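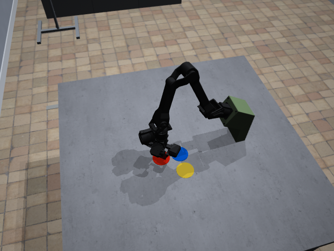

主题：分拣台上了机械臂，你们班组怎么样了？

wirska_老钳工 发表于 18/12/2020
我们厂从二月开始用Cledolis那套，先在仿真里把活儿跑顺，再下到线上。原来分拣这道工序是我带两个徒弟干，现在我成天盯屏幕，红的放红盘、蓝的放蓝盘，放偏了就改参数。手上轻松了，眼睛累得要命！一个班3110件，以前想都不敢想。

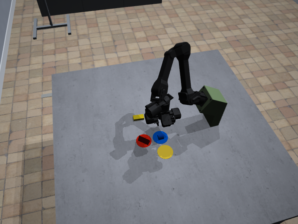 回复：2楼 豆浆不加糖
羡慕啥呀，我们这边上完设备，夜班直接砍了，17个人转岗去包装。工资表上每月少373块，你跟我说轻松？

3楼 Mendimix小工
楼上别急，转岗培训给不给要看厂里。我们给了112个课时，我一个初中毕业的现在也会调抓取点了。就是刚学那阵子天天挨骂，哈哈。

4楼 wirska_老钳工
回2楼，我没说都是好事。徒弟小的那个就不愿意学，嫌坐着没意思，调去仓库了。我自己也别扭，干了半辈子手上的活，现在一块料该从哪个角度下爪，得先在电脑里摆一遍，

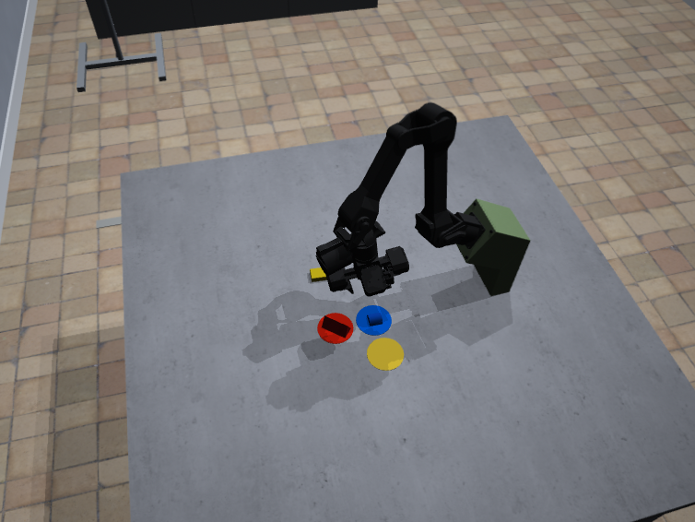 摆完还得写记录，谁改的、改了多少，交班时一条条对。Onni Lindqvist（供应商派来的那位）说慢慢就习惯了，他又不上夜班，他当然习惯。

5楼 豆浆不加糖
这句我同意😂 不过记录这事我站厂里，我们在Treloar那会儿没人写，出了错全赖操作工。

6楼 Mendimix小工
老钳工，你们的记录表能发我一份吗？我们的格式太难用了。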